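Sorting by arm: a supervisor at Fendside on the first year

The returns shed at Fendside handles whatever comes back from toy shops and online orders: single wooden blocks, cars out of their boxes, packets that were never opened. Until last June all of it was sorted by hand. Now three arms, supplied by Bestitik, do part of the picking, and the people who used to stand at those benches do something else. I spoke to the shift supervisor in the canteen at half past two, when the early shift was going home.

She has been at the site for eleven years and started on the benches herself. "It was dull and it was hard on the wrists," she said. "I don't miss it. But you could talk to the person next to you, and you could stop for ten seconds without a screen noticing."

On a normal day the shed takes in 2,067 items. The arms deal with 1,042 of those. The rest still goes through people's hands, mostly soft toys and anything in a torn bag. She would like the share to be higher by now and said the figures given at the start were too hopeful.

"Wood they're good at," she said. "A block has flat sides, so the fingers know where to go. Two blocks touching is harder. It might go for one and push the other, and then someone has to look." 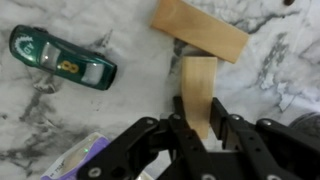 Looking is now a job of its own. Four of the former sorters work as minders, each watching the picks on a monitor and stepping in when an arm gives up. They were paid for the training, which Gilani ran over two weeks, and their hourly rate went up a little. Two others moved to the packing line, where goods go into Karton boxes. One took early retirement.

I asked whether anyone had been pushed out. "Not pushed," she said. "But we had agency staff every autumn and last autumn we had hardly any. Those people noticed, I'm sure."

The minders have their own complaints. The work is easier on the body and more tiring for the eyes, and they asked for a change of task every hour. They got it after almost 400 logged requests for help in one week showed how often they were being called over. The weekly number is down to 244.

She doesn't think the remaining benches will go soon. The next change will be a fourth arm, near the loading door, and she has asked for it to be placed where the minder can see daylight. The answer hadn't come when we spoke.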